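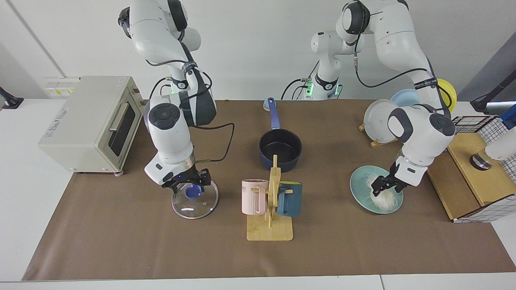
Harriet Holloway

I have been meaning to write about the noodles for weeks, and every time I sit down I end up telling somebody about them on the phone instead. So, finally, the noodles.

When I started at Rarkholm I thought teaching a robot would feel like programming. Mostly it feels like driving a rental car with very touchy brakes. I sit off to one side with a controller in each hand, the arms copy what my hands do, and everything gets recorded so that later on the computer can study it and have a go on its own. One run through a task is called an episode. By the end of this month our little kitchen set had 133 of them, and I can tell you my shoulders felt every single one.

The task sounds like nothing. Pick up the lid, pick up the noodles, get the noodles into the pan, put the lid on. My grandmother could do it while arguing with the radio! But try it with two fingers on each hand and no feeling in any of them. The right arm takes the lid by its knob, and a glass lid hanging from a knob wants to tip, so you learn to go slowly and let it settle. Meanwhile the left arm has to pinch a bundle of thin white noodles off the teal plate, and noodles do not lift the way a block lifts. One end comes up and the other end stays home.

Liesl Nägeli trained me, and her best advice was to stop being so careful. I was making dozens of tiny corrections on every grab, and she pointed out (very kindly, over a sandwich) that the robot would learn all my dithering right along with the cooking. If you miss, back up, come in again, carry on. She likes to keep some of those recoveries in the set, too, so the machine sees what to do after a fumble. I think about that more than I expected to - I was the kind of kid who tore out the page if I spelled a word wrong.

The other thing I had to learn was where to look. From my chair I could see the whole table, but the robot learns from its own cameras, and those have their own ideas. A mug rack I barely noticed can sit right beside the path to the pan. Now I check the camera view before every batch, lid and noodles and handle, and I ask myself whether I could do the job from that picture alone. If I couldn't, I move something.
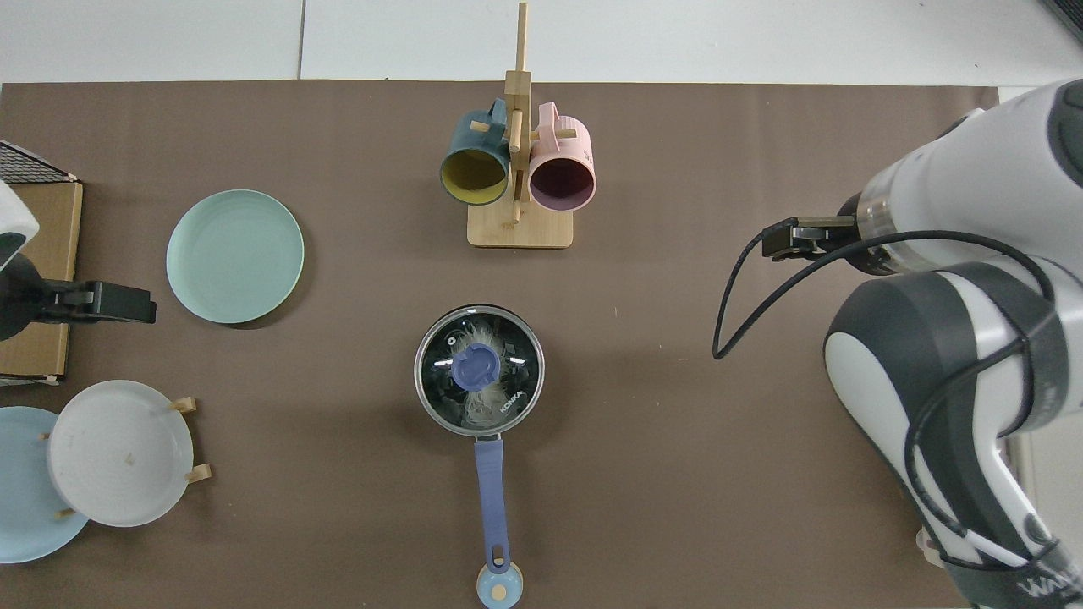

What I'd tell a beginner

Take breaks before you need them, and throw out the runs you did while cranky. Anika Lyons and I trade places after a while, which also means the robot gets two styles of driving. Hers is much quicker than mine. I do the lids.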